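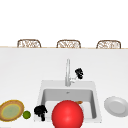 Runs of the sink-clearing task in the Seixas kitchen were suspended last week after a fault in the force limiter. The limiter is the part of the Drekano controller that stops a hand when contact force at the fingers goes over the set threshold. In the affected runs it did not stop the hand. It logged the event, cleared it on the next control step, and let the motion continue.

The fault was found by Fitriani Yusof while she was checking an unrelated timing change. A hand moving toward the basin had made contact with the sink rim and kept pushing for 756 control steps, with the limiter reporting a normal state for most of that time. The episode had been scored as a success. The item did end up where the task wanted it, and the scorer looks only at final positions.

All 788 episodes recorded with the current release were then replayed with an independent force check. In 80 of them the threshold was crossed and the hand did not stop. Contact with the rim made up most of these. The rest were contacts with a plate or bowl on the basin floor, where the fingers have little side clearance and the approach is steep.
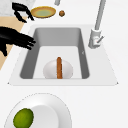

## Cause

The limiter holds a stop flag for each hand. In the February release the two flags were moved into one shared structure so that a stop on either hand could be passed to the other. The reset logic was not moved with them. It still ran once per hand per step, and the second call cleared whatever the first had set.

With one hand idle, the order of the calls happened to be safe and the stop held. With both hands under active command, the flag lasted for one step and was then lost. The unit tests cover each hand separately. No test moved both hands and forced a contact on one of them, so the release passed.

There was a second, smaller problem. The log viewer hides limiter events shorter than five steps as noise. The lost stops were all one step long, so they did not show in the default view - they were in the log file the whole time.

## What has changed

- The flag is now latched. Clearing it takes an explicit reset command, and the reset is refused while the measured force is above threshold.
- A stop on either hand halts both.
- The scorer fails any episode in which a stop was raised, whatever the final positions are.
- The viewer shows limiter events of any length.
- A two-hand contact test has been added to the release suite. It runs 400 forced contacts on the rim, the basin walls and the dishes.

Shobha Joseph has reviewed the patch. The two-hand test passes on the patched build and fails on the February release, as it should.
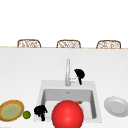 **Do I need to retrain a policy that used the affected episodes?**

Retrain if your training set included any of the episodes on the exclusion list. A policy trained on them may have learned to press through contact with the rim, and the old scores will not show it. If your set has none of the listed episodes, run the two-hand test once against your policy and keep the result with the checkpoint.

The exclusion list is in the shared Clenddale directory, next to the replay logs. Please do not edit the episodes in place. Copy your set, drop the listed ones and give the copy a new name, so that earlier results can still be traced to the data behind them.

Results already sent to other groups should be marked as provisional until they have been rerun. 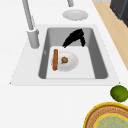
DULLDEN, Nov 17, 2021 - The patched controller is installed on the simulation machines here, and sink runs may resume with the latched limiter. It has not been cleared for hardware. Any bench still on the February release stays limited to one-hand operation, with the second hand powered down and its commands disabled at the controller.

Hardware clearance needs a repeat of the contact test with the external force gauge. The existing gauge mount does not fit the finger bases and a new one is being machined. Until it is in place, send unexplained limiter events to Fitriani with the full log attached, including events of a single step.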